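Small Spaces > Bedrooms > White table next to the bed, keep it or get a nightstand?

Page 1 of 1

pinwheel_k
22 March 2015

I moved into the back bedroom of a shared house in Sillville in February and I'm still sorting out the side of the bed. The long wall is 142 inches and the bed takes up most of it, so whatever goes next to the bed has to do several jobs. Right now I have a white table there and the orange desk next to it. The table is a Veten, the plain one, bought used for $38. The desk came with the room.

My problem is that the table was never meant as a nightstand. It's 43 inches long, so it sticks out into the part of the floor where I'd like to walk. On the other hand I do use the whole thing. I do paperwork on it, I fold small laundry on it, and at night it holds my water, tissues and phone.
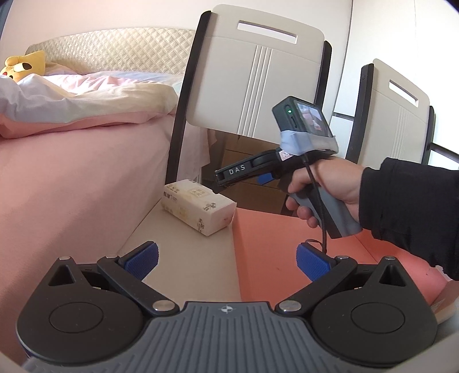
The bedding is staying. I have a pink duvet with a cream and white cover folded over the upper part, and a pleated white bed skirt because I keep storage bins under there and don't want to look at them. The skirt is the other thing I wanted to ask about. I leave a gap of seven inches between the table and the bed so the pleats hang straight. If I push the table closer they get bunched up, and I have to reach down and pull them out every time I change the sheets.

So, two questions. Would you swap the table for a real nightstand and do everything else at the desk? And if I keep it, is there a way to get it closer to the bed without wrecking the skirt?

dunmore_flats

Keep the table. A nightstand in a room that size gives you one drawer and a top that fits a lamp, and then you're carrying stuff over to the desk all day. I had a nightstand in my last place and ended up putting a folding tray next to it, so I had two small things taking up more floor than one table would.

For the skirt, tack it. Most of them are just lying on the box spring and they creep toward whichever side you get out on. Upholstery pins, the twisty kind, one at each corner and a few along the side. Then it stays where you put it and you can push the table in.

Marlowe22

I'll disagree. A table that long beside the bed becomes a dumping ground. I know because I've done it. First it's a glass of water, then it's mail, then it's everything you took out of your pockets that week, and you're looking at it when you're trying to go to sleep. If you already have a desk in there, work at the desk.

Gagnon had narrow two-shelf nightstands last time I was in. Nothing fancy. You'd get a lot of floor back.

pinwheel_k

Thanks both. The skirt is only lying on the box spring, so that would explain the creeping. I'll get some pins.

Marlowe22, I hear you on the dumping ground. The desk isn't great for work though. The orange top shows every pen mark and I'm not supposed to leave marks on it, so I've been doing anything with ink on the white table. What's really in the way most days is small stuff. The tissues live out on top because I have allergies and want them within reach when I wake up.
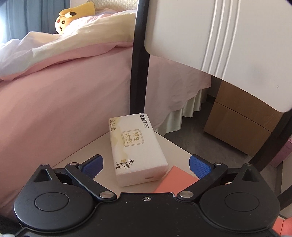 Tissue pack on the white table, alongside the bed.

I get the soft packs in plastic because they cost less than the boxes at the import grocery in Wallham, but they slide around and they always end up on top of whatever I'm working with. I've got some pink cards I'm in the middle of and the pack is constantly sitting on a corner of one. So maybe what I need is somewhere else to put the tissues, and the table itself is fine.

tbreeze

Hang them. They make fabric sleeves for soft packs with a loop on one end, or you can sew one out of a dish towel. Put an adhesive hook under the table edge on the bed side and hang it there. You can pull one out half asleep.

If you don't want to stick anything on the table, a bedside caddy works too, the kind with a flap that goes under the mattress. With a bed skirt it hangs over the pleats though, and some people hate how that looks.

Marlowe22

A desk pad from an office supply store fixes the pen marks and costs less than pins and hooks and sleeves put together. Then you can work at the desk and the table question goes away.

dunmore_flats

It doesn't go away. She still needs somewhere to fold laundry and put down a glass of water. pinwheel_k said she uses the whole top. I don't see why you'd tell someone to get rid of the piece of furniture they use the most.

Marlowe22

Because she also said it sticks out where she wants to walk. That was the first complaint in the post.

oatmeal_jar

Can the table turn? If the short end is against the bed instead of the long side, you'd lose space going out into the room. But if it's the other way around now, turning it would help. Which way does it sit?

pinwheel_k

Long side along the bed. The part that's in my way is the end by the door, where I cut the corner. I tried sliding it up toward the head of the bed over lunch and that helped more than I thought it would, but then the drawer on the desk only opens partway.

oatmeal_jar

How much do you use the drawer?

pinwheel_k

Chargers and stamps. Not a lot. I could move those to one of the bins under the bed.

tbreeze

I wouldn't put chargers under the bed behind a skirt. You'll be lifting the skirt every day and then you're back to fixing pleats. A shoebox on the desk is easier.

On the skirt, another option is to take off just the side by the table. If yours is the kind with split corners, you can fold that panel up under the mattress. Then the table goes right up to the bed frame. You'd see the bins from that side, but the table would hide a fair bit.

linen_closet_pat

Please pin it and leave it down. Pleated skirts get permanent creases if you fold a panel up for months, and white ones get a gray line along the fold. I've washed a lot of them.

For pinwheel_k: when you wash it, take it out of the dryer damp and put it straight back on the bed, then run your hand down each pleat. They dry hanging and you can skip ironing. The adhesive strips sold for skirts are supposed to hold up to a year and mine let go in the first hot week, so I'd go with pins as well.

Also, the hem on the side you walk on picks up dust from the floor. If the skirt touches the floor you can hike it up a little when you pin it. Just enough to clear.

pinwheel_k

Good to know, I'll pin it and leave it down. It does touch in places.

Current plan is the table stays but moved up toward the head, pins for the skirt, and a desk pad so I can at least do the ink stuff at the desk when the table is full of laundry. I'll try tbreeze's sleeve with a dish towel before I buy one.

Marlowe22

Fine with me. Measure the orange top before you buy the pad, they run bigger than you'd expect.

dunmore_flats

If you do put a hook under the edge, clean the underside with rubbing alcohol first. Mine fell off twice before I did that.

oatmeal_jar

Does anyone know if the Veten legs unscrew? I have the same plain table in gray and I'd like mine lower, to go beside a daybed.

pinwheel_k

On mine they do, with a hex key. No idea if there are shorter ones that fit. The used one didn't come with any paperwork.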